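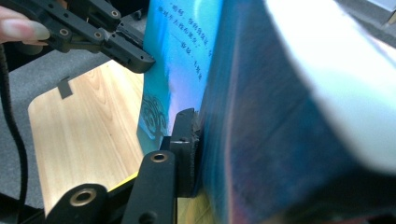 A page from a printed book, with Chinese text on blue.

Nornasley Cricket Ground - Frequently Asked Questions

When do the gates open?
Gates open at 9:30 a.m. for league matches. Play begins at 11 a.m. unless the umpires decide otherwise.

How many spectators can the ground hold?
The Heleck Stand has 205 covered seats, which are not reserved. The grass banks are open to all ticket holders, and folding chairs are permitted there.

May I bring my own food and drink?
Yes. Glass bottles are not allowed in any part of the ground.

What happens if rain stops play?
Ticket holders receive a full refund if no ball is bowled. No refund is given once play has started - this includes matches that are later abandoned. Claims must be made at the ticket office before the end of August.

How are junior teams selected?
Trials for the Gandumora Shield take place each spring. Up to 100 players are accepted, and registration closes when all places have been filled. Each player attends two sessions.

Where may I park?
Parking is available behind the practice nets. The entrance on Khúc Road is for team vehicles and deliveries only.

Can I leave and come back during the day?
Yes. Please ask for a hand stamp at the main gate and keep your ticket.

Are dogs admitted?
Dogs on a leash are welcome on the grass banks. Only assistance dogs may enter the Heleck Stand.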